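Bellows (mechanical covering)

A bellows, in the sense used in this article, is a flexible folded sleeve which protects a moving joint or shaft from dust, liquid and small particles. It is also called a boot or a gaiter. The same word is used for the older air-blowing tool of blacksmiths, which is treated in a separate article.

Form

The sleeve consists of rounded or sharp folds. When the joint moves, the folds on one side open and those on the other side close. Round folds are easier to clean, while sharp folds need less space when closed.

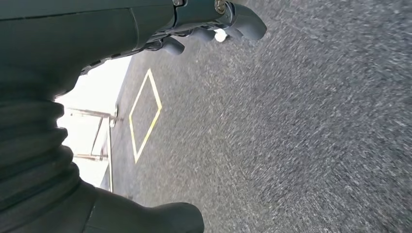

Ribbed bellows section on a dark gray robot arm.

Materials

Leather and oiled cloth were the usual materials before synthetic rubber became common. Leather had to be greased often and became stiff in cold weather. In the workshops of Galtach it stayed in use for a long time, mainly on grain machinery. Later makers preferred molded rubber, and for hot places coated fabric with sewn folds.

Manufacture

Rubber bellows are usually molded in one piece and pulled from the core while still warm.

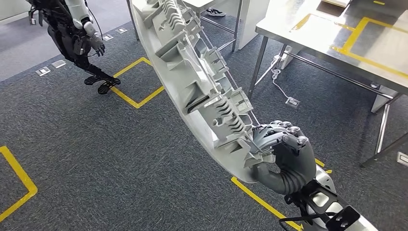

Sewn bellows are made in smaller numbers. The Daneshvar works at Esora employed 70 people in this trade and delivered 300 sewn sleeves in a normal month.

Wear

Damage normally begins at the bottom of a fold. Setareh Karimi, in her handbook on seals, advises an inspection after every 3000 hours of work.

See also
Gaiter
Dust seal
Expansion joint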